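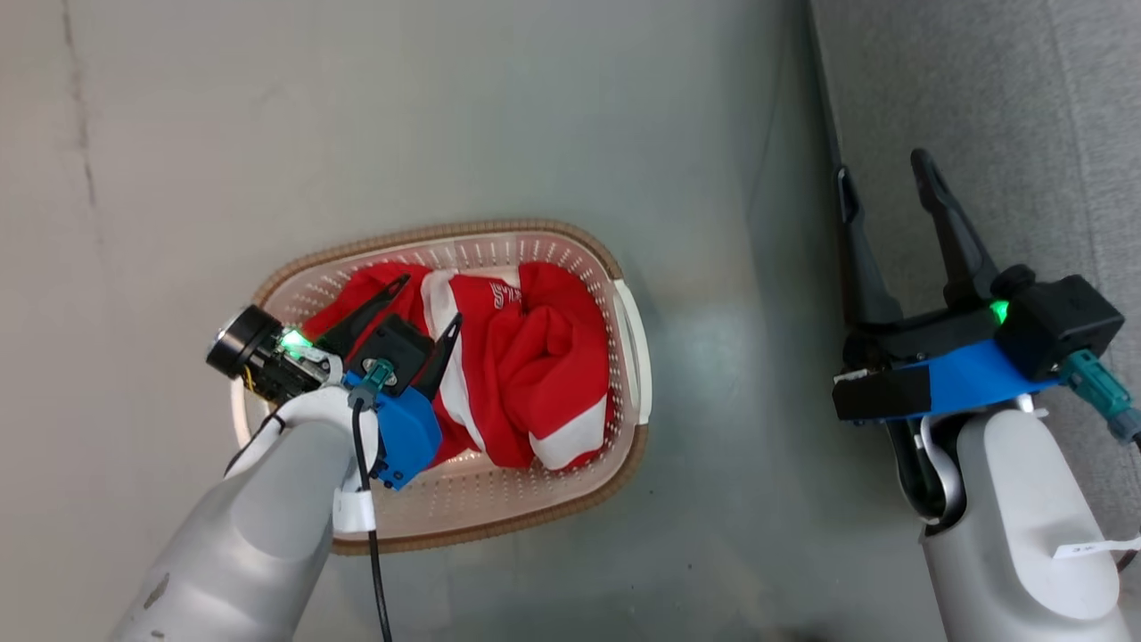 Can Machines Do the Laundry Yet? — Gallery

Hetley has been following two-arm systems on household chores since October. Laundry remains the slowest category. In the Cendard trials, a garment was picked up on the first try in 70 percent of 1,352 attempts. Folding did far worse, at 23 percent.

Basket work, left arm over red and white fabric. Crumpled cloth has no fixed shape to grip, and thick folds can hide the edges a planner looks for.

Right arm, gripper open and empty. Handing cloth from one arm to the other added 28 seconds per item at Clernitz — a person needs about one.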